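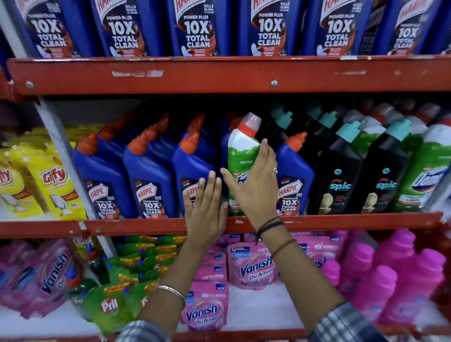 1 min read

Toilet cleaner is a household product used to remove stains, limescale and germs from the bowl of a toilet. Most liquid kinds come in a plastic bottle with an angled nozzle, shaped so that the liquid can be squirted up under the rim. Powders, tablets and rim blocks are also made.

Liquid cleaners are usually based on an acid, which dissolves scale, or on bleach, which whitens and disinfects. The two types must never be mixed, as the mixture gives off chlorine gas.

In stores, toilet cleaners are commonly shelved with other cleaning goods. Blue Harpic bottles with orange caps may stand next to pouches of Giffy dishwashing product, for instance, with boxed packs on the shelf above.

See also: Bleach, Limescale, Toilet brush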